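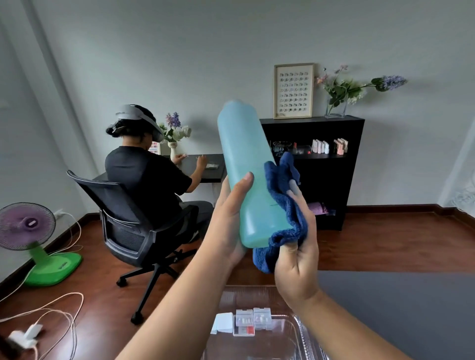
Bottle wiping and desk bits, 22nd April

Print this page | E-mail this entry

Okay, bottle day. I've been putting off the big green ones for ages (the Prundelora batch, the ones that go blue or green depending on how you tilt them) and I finally got the dark blue terry cloth out and made a start. Terry is so much better than the paper stuff we used in September! Paper left fuzz all over the plastic and I ended up doing every bottle twice.

My method, for whoever takes the next shift: left hand holds the lower half, thumb across the front, cloth bunched up in the right and pushed along the side and under the rounded end. Tilt the bottle while you do it. The rounded end is where the smears hide, so go over it again with a clean fold and check it against the light.

I want to get through 23 before the Abu Hammour order goes out. The full list is 200, so yes, we'll be at this a while.

The black desk by the wall still has the little cream vase on it and I vote we keep it there. I love the pink and purple spikes with the white blossoms, and that gray wall needs all the help it can get. Just keep the small clear case at the right end, please, I spent ages hunting for it last time.

To do: wash the cloths (no softener, it makes them streak), ask Jad about more Gruvine labels, find a bigger tray.

Comments (3)

Jad Mahasneh: Labels are on the shelf under the sink. Which cloths are you washing, all of them or only the blue?

Jovita Villalobos: Only the blue! And thank you for voting for the flowers.

Jad Mahasneh: I didn't vote for anything, but fine, they can stay.

This site uses cookies to remember your settings. Accept | Manage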